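A Wednesday Night Convert to Mini Golf
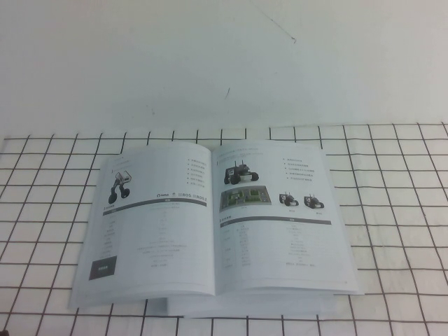 By R. Antwi

I should say up front that I was never a mini golf person. My sister got the birthday parties at the course out by the highway and I got the ones at the pool, and I figured I'd won. So when my neighbors asked me to fill in on their Wednesday team at Kedberg, the indoor course that took over the old carpet warehouse in Grillthorpe, I said yes mostly for the nachos.

That was September. I now own my own putter.

Kedberg opened in 2000 and hasn't been redecorated a whole lot, which I mean as a compliment. There are two courses of 18 holes each, a snack counter, a row of arcade machines (the one with the plastic ducks eats quarters, stay away) and a party room you can hear from anywhere in the building. The front course is the easy one. Wide lanes, gentle slopes, a lighthouse, a whale. You can take a four-year-old around it and everybody will still like each other at the end.

The back course is a different animal. Hole 7 has a ramp that looks like it wants you to hit hard, and it does not want you to hit hard. I put my first ball over the rail and into the planter next to a family eating pizza. Hole 12 is a long S-curve with a drain in the middle that sends you right back to your own feet. Hole 16 I won't spoil, except to say bring patience and aim left of the second brick.

League nights start at 7:15, and you want to be there by 7 if you care about parking. Teams are four people, you play the back course once, and the scores go up on a whiteboard by the shoe cubbies. Our best round as a team so far is a number I'm going to keep to myself. The team that wins nearly every week is a group of retired mail carriers who barely talk while they play and then get very loud over the fries.

What surprised me was how much there is to learn! I thought you walked up and whacked it. But the felt on the back course runs faster near the walls, where fewer people walk, and the bricks bounce differently depending on whether they've been painted lately. One of the mail carriers told me to stop looking at the hole and look at the spot on the wall I wanted to hit, and I dropped five strokes that same night. I went home and practiced in the hallway with a coffee mug until my husband asked me to stop.

If you're thinking about a visit with kids, weekday afternoons are the way to go. Saturdays are all birthday parties and you'll wait at every hole. The party package at $349 covers the room, a round for everyone and two big pizzas per table, and the cake is up to you. Ask for the room on the far side of the counter if it's free - it has a door that closes.

I've been around a little since I caught the bug. Okberg, the outdoor course an hour north, is prettier, with real trees and a creek that has swallowed three of my balls. It's also closed whenever it drizzles, and the snack stand was out of everything but pickles both times I went. The course itself is worth the drive, though, especially the last hole, where you putt downhill across a little bridge and the whole line behind you stops talking to watch. No pressure.

Kedberg ends its season with an open tournament, and anybody can sign up at the counter. Last year's pot was $800, split between the top three, plus a trophy made out of somebody's old putter. My team has entered. We've been told we're in the first group out, at 9 in the morning, on the back course, and I've already had a dream about Hole 12.

They'll hand you a loaner putter at the door, but check the grip before you walk off with it. The blue ones are too short for most grownups. And get the nachos with the peppers on the side.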